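Wrap it at your desk, and use less tape

Jun 28, 2023

Every June our office on Lockyer Street does a book swap. Everyone wraps one book, puts it on the table near the kitchen, and takes a different one home. The limit is $20 and most people spend less. I have taken part for six years, and I have come to think that gift wrapping is a useful skill we have allowed to slip.

The usual answer now is the gift bag. A bag costs more than the paper, it is one of three sizes, and the book lies at the bottom under a handful of tissue. The shop at Iltstead sells them for $7. A roll of decent paper from the same shelf is $9 and does every birthday in our house until spring. I don't object to bags for odd shapes like a teapot or a soccer ball. A book is a rectangle, and a rectangle is the easiest thing there is to wrap.

People tell me they have no time. The wrapping takes a few minutes once the paper is cut. What takes the time is looking for scissors, cutting the sheet too short and starting over. Put the book on the paper, roll it over once to measure, add a couple of centimetres and cut. The ends should reach a little past the middle of the book's thickness. More than that and the folds get bulky.

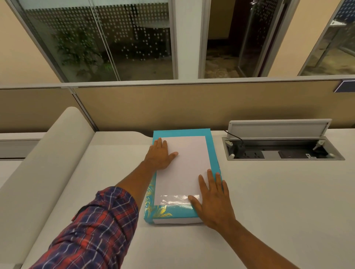
How much tape does a wrapped book need? Three pieces will do it, one along the seam and one at each end, provided the folds are creased first.

Creasing is the part most people skip. They fold loosely and then try to hold everything down with tape, and the parcel comes out looking like a repaired envelope. Press the paper flat with your hands before the tape goes anywhere near it – a firm desk is better for this than a lap or a couch. Run a thumbnail along each edge. The colour of the paper matters much less than people think, and so does the pattern.

I am less strict about the underside. Nobody at the swap has ever turned a parcel over to grade it. If the paper comes up short, a patch cut from the offcuts will cover the gap, and a plain sheet is fine too. I have used the back of a calendar page. It gave me somewhere to write.

There is the matter of waste, and I accept it. Foil and glitter papers can't go in our blue bin, so I stopped buying them. Plain paper can be opened carefully and used again if there isn't much tape on it, one more argument for three pieces instead of ten. My mother kept hers in a drawer and ironed it. I don't iron mine, but I do keep the bigger sheets.

A coworker suggested we drop the wrapping this year and leave the books bare on the table. I voted against it. With the covers showing, the cookbooks go first and the same two crime novels are left at four o'clock. Wrapped, everything gets taken, and I ended up last June with a history of canal building that I would never have picked and read in a week.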